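The Zosteo mood journal, after four months: a review

Posted 19th March

I have kept a diary three times in my life, and all three ended the same way, with an entry reading "must write more." So I came to the Zosteo guided journal with low expectations and a decent pen. A friend had told me it was the thing that finally got her to notice her own moods, which I took as a hint.

Zosteo is a paper workbook with a companion app called Plutix. You can use either without the other, though the makers would clearly prefer you didn't. The book has 133 dated-by-you pages, each with a morning half and an evening half. The morning half asks how you feel and what you expect from the day. The evening half asks how you feel and what you got. Between the two sits a thin gray line, and most of what I learned about myself over the winter happened on that line.

It turned out that I am a terrible forecaster. I would write "dreading the staff meeting, probably a 2 out of 10 sort of day" and then at night, in the same handwriting, "staff meeting canceled at 9:15, fine day." Or I would write "looking forward to dinner with my brother" and come back to report that we had argued about a lawnmower. After a few weeks of this you start to hold your morning opinions a little more loosely. I suspect that is the whole trick, and it's a good one.

The prompts

Each week has a theme, and the themes are uneven. The good ones are small and slightly annoying, like being asked by a patient aunt. "What did you avoid today, and how long did avoiding it take?" cost me an entire evening. "Whose voice is it when you scold yourself?" I answered in one line (my seventh-grade band teacher) and then thought about for days.

The weaker ones come from the greeting card end of the field. Week five wants you to write a letter to your inner child. I tried. Mine wanted to know if we had ever gotten a dog, and I had to tell him about the apartment lease, and it was a low point for both of us. Week nine asks you to draw your anxiety as an animal. I drew a goose. I don't know what I was supposed to do with the goose, and the book doesn't say.

There are 8 of these drawing pages in total. If you like to draw, you'll be happy. If you don't, they make good places for grocery lists.

The prompts were written by a Sławomir Kaczmarczyk, who gets a two-page introduction and then, to his credit, gets out of the way. The introduction is the best writing in the book. He says he wanted questions that a tired person could answer, and he admits that he threw out most of his first batch because they only worked on people who were already feeling pretty good. I wish he'd thrown out the goose one too.

The app

Plutix asks you to rate your mood by sliding a dot up and down a line. It pings you when you've set it to ping you, and then it pings you again a bit later in a tone I can only call disappointed. You can turn the second ping off. The setting lives under "Encouragement," naturally.

What the app does well is the long view. Once you've logged a month or so, it will show your evenings laid out in a strip of color, and patterns come up that you would never catch on paper. Mine showed that I sink on Sundays after four in the afternoon, every single week, like something on a timer. I had always blamed the weather.

What it does badly is everything it tries to say about that. Under my strip of color it offered: "You seem to have ups and downs!" I do. I paid for this. It also gives you a "resilience score," and mine went up to 570 in the second month and then fell to 400 in the third. I could find no explanation of what the scale was or where it stopped. I spent one whole evening feeling bad about my resilience score, and I'd call that a design flaw.

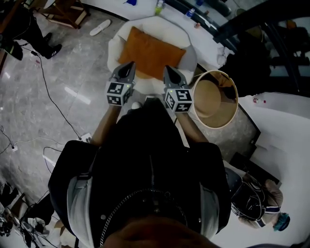 My advice is to use the color strip and ignore the number. There's a way to hide it, three menus down.

Compared with the others

I have tried two rivals, neither for as long. The Estura cards are a deck you pull from each morning, and they're handsome, with nice rounded corners. They suit people who want one thought a day and no homework. I found I kept shuffling until I got a card I liked, which probably says enough about me to fill a card of its own.

Gu is an app only, very plain, with a box to type in and not much else. If you already know how to keep a journal, Gu is all you need. I don't, so I would open the box, look at it, type "tired," and close it. I have a long and faithful record of being tired.

Zosteo sits between those two. It asks more of you than the cards and gives you more to hold on to than the box. On a bad day I could do the morning half in a minute or two, and it still counted, at least by my rules.

Complaints, small

The paper is thin enough that a gel pen shows through, so my Tuesdays are haunted by my Mondays. The ribbon bookmark frayed by week three. The cover is a pale oatmeal color that has since recorded every cup of coffee I drank in January. And the book doesn't lie flat until you're well into it, so the first couple of weeks are spent pinning it down with an elbow while trying to describe your sense of calm.

Complaint, less small

Neither the book nor the app says clearly enough that this is a notebook. There's a line about seeking help near the back, in small type, after the index of feelings. If you're in real trouble, a goose drawing isn't going to do it, and that line ought to be on page one. I saw a counselor for part of the time I was using Zosteo, and the two went together nicely. She liked the evening pages. She asked about the goose, and I changed the subject.

Would I buy it again?

I already have. The second copy starts in July, when I expect to have used up the first at my current rate of skipping. I'd recommend it to anyone who has failed at diaries and would like to fail at a slower pace – and to people who suspect their moods have a schedule but have never seen it written down.

Four out of five. I'd take off another half for the second ping, but I found the switch.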